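Chapter 4
Folding and Putting Away

In this chapter you will
– learn to read a garment before you touch it
– fold three common shapes: the flat rectangle, the tube and the awkward customer
– practise on a bed, which is the best workbench in the house
– work out which clothes should never be folded at all

Key terms: face, hem, band, placket, long fold, cross fold, ease, crease line

Chapter 3 left you with a basket of dry washing and, if your household is like most, a strong wish to be elsewhere. Washing has a machine to do it. Drying has the sun, at least in the months when the sun turns up for work. Folding has you.

There is a long tradition of pretending that folding is a talent, handed down through certain families along with good cheekbones. It is a set of about four movements. Anyone who can close a book can learn them, and the reason so many adults can't do it is that they were shown once, at speed, by somebody who was already annoyed.

We begin with the surface. A table is firmer, but most kitchen tables are narrower than an adult jumper with its arms out, and the far sleeve ends up in the butter. The floor is large and free, and has the dog on it. A made bed wins on size and height. Pull the cover up first and smooth the lumps out of it with your forearm. A thick duvet will still puff up wherever you lean, so press down as you fold and don't expect the sharp edges you would get on a board.

A busy cover is a small nuisance for beginners. Bold prints distract the eye from the edge of the garment, and you may find yourself lining up a hem with a stripe that was never straight. Trust the seams of the garment and ignore the bedding's opinions.

4.1 Reading a garment

Before folding anything, lay it out flat and look for its centre line. On a jacket the manufacturer has kindly marked this for you with a zipper. On a T-shirt you will have to imagine it, running from the middle of the neckband to the middle of the hem. Everything you do from here is done in equal measure on either side of that line, and when a folded garment comes out looking like a parallelogram, this is nearly always where it went wrong.

Take a hooded windbreaker. Closed and spread with the sleeves straight out, it shows you all its difficulties at once: a hood that belongs to neither half, gathered cuffs thicker than the arms they finish, and an elastic hem that would like to be a circle. Colour blocking is a help. Where a white upper meets a blue lower, the join gives you a ready-made level to check both sides against. 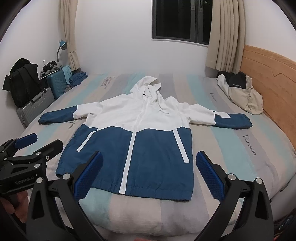

4.2 The order of work

The sequence below suits nearly every jacket of this sort. Read it through once before starting.

1. Close the zipper to the collar. A half-open zipper bites.
2. Turn the jacket face down and pull the hem level.
3. Bring one sleeve across the back, then turn it down so the cuff points to the hem. Repeat with the other.
4. Fold each side in towards the centre line. This is the long fold.
5. Lay the hood down over the back. It will resist. Flatten it from the middle outwards and move on.
6. Bring the hem up to meet the shoulders. This is the cross fold, and it finishes the job.

Slippery fabrics come undone while you admire them. Press the air out with a flat palm, and carry the bundle from underneath.

4.3 Soft cloth and the trouble with corners

Plain white garments look like the easy part of the basket, and they are the ones that defeat people. With no zipper, no print and no change of colour there is very little to steer by. What you do have is the stitching. A hemmed band is heavier than the cloth around it and holds its line when everything else droops, so find the band first and let the rest hang from it. Long seams come second, with the warning that a seam will curve off in any direction it pleases once the cloth is lifted.

Pick up as little as you can. A pinch of a single fold gives you control over the edge; a fistful gives you a new set of creases. Hold the garment at two points, well apart, and let the middle arch or sag as it likes until you lay it down. 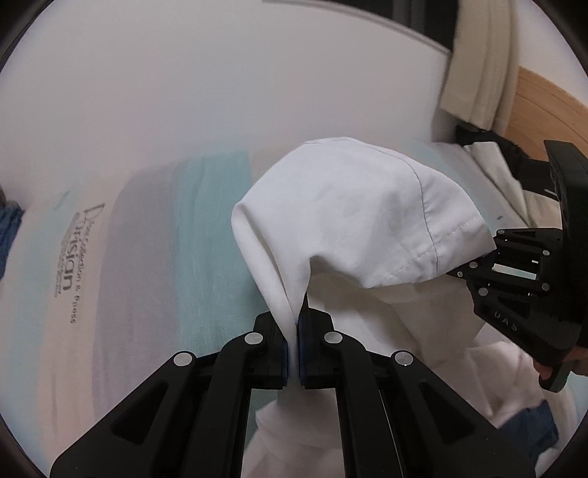 Once the cloth is down, draw the two held points gently away from each other until the slack goes out of it, then smooth towards the nearest hem. Stop when it is flat. Pulling any harder stretches the band, and a stretched band goes wavy and stays wavy, as owners of old singlets will know.

Try it yourself

Choose one jacket and one plain white garment from the wash at home. Fold each twice, once on a bed and once on a table, and write down which surface you preferred and what you would change. Leave the folded garments in a drawer overnight and look at them again before school. Record any new crease lines in your workbook, along with the name of anybody who rummaged through the drawer in the meantime.

Section 4.4 deals with fitted sheets. You may wish to have a biscuit first.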